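Getting the kitchen table back

I've been meaning to write this up since April, mainly for my sister, who asked what I did and then rang off before I could tell her.

We have one table. It's in the kitchen and it's where we eat, where the post gets opened, where I do my work on the days I'm at home and where anything without a place of its own ends up. Last winter we got into the habit of eating on the sofa with plates on our knees, as it was less bother than clearing a space. Then one Friday I needed to find a letter from the council and it took me most of the evening. It was under a bag of bird seed. That was when I decided to do something.

I started with the paper. I've tried filing systems before and they last until the first busy week. I once bought a concertina file with 14 pockets and used two of them. This time I put a single shoebox on the shelf by the back door and told everyone that all post goes in there, opened or not. I go through it once a week after tea. Most of it is recycling. What's left gets paid, answered or put in the drawer upstairs. It takes 15 minutes, less if there's no school stuff.

The school stuff was worse than the post. Forms, spelling lists, paintings, a model of a volcano. I don't throw the paintings away in front of anyone. They go up on the side of the fridge, and when a new one arrives the oldest comes down. The volcano lives in the garage.

Next was the tableware, which I hadn't thought of as part of the problem. We had far too many plates. Some came from my mum's, some were from when we moved in together and both had a set, and some I can't explain. The cupboard was so full that clean ones stayed on the drainer, and when the drainer was full they went on the table. I kept enough for us and four visitors. The rest I boxed up and took to the charity shop, apart from one big blue serving dish that I've never used and still couldn't let go of. 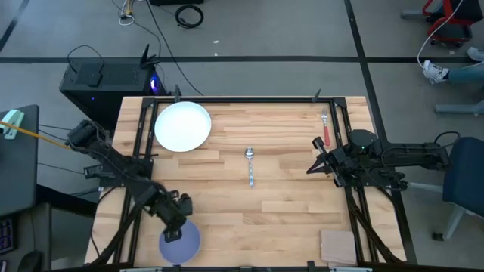 After that came the surface itself. Ours is solid wood and it had got into a state, with rings from mugs and a sticky patch at the end where the high chair used to be. I asked Lakshmi Nair, who lives two doors down and has done up a lot of old furniture, whether I needed to get it sanded by someone who knew what they were doing. She said to wash it first and see. I gave it warm water with a bit of washing-up liquid, well wrung out, and let it dry overnight. The sticky patch came off. The rings didn't, so I sanded those by hand, starting with a medium paper and finishing with the 200, always going along the grain. Then I put on 2 thin coats of oil with a day between them.

You do have to wipe the oil off properly after each coat. I was in a hurry with the first one and left too much on at the corners, and it stayed tacky. I had to rub it back and do that part again. Also, lay the oily rags out flat outside to dry before you bin them. They can heat up and catch fire if you leave them screwed up in a heap.

We ate on the sofa while all this was going on, so in that sense nothing had changed.

It's been a few weeks now. We have tea at the table most nights. The rule is that whoever lays it moves whatever is on it, and whoever owns the thing that was moved has to put it away before bed. This works on the children more than it works on my husband, who has a way of leaving a screwdriver on the windowsill and saying it isn't on the table. He's right, but the windowsill is filling up.

I still work there at home, and I was worried that would be the weak point. The laptop and charger go in a canvas bag that hangs on the back of my chair, and when I finish for the day everything goes in the bag. If I'm halfway through something with papers spread out, I clip them together with a bulldog clip and they go in as well. I thought it would annoy me, having to get it all out again each morning, but it takes no time.

The sofa needs a clean now. There's gravy on one arm and I found a fork down the back. I'm going to see if the covers will go in the machine on a cool wash, though the label has faded and I can't read what it says. If anyone has the same sort with the loose zip-off covers and has risked it, let me know how they came out.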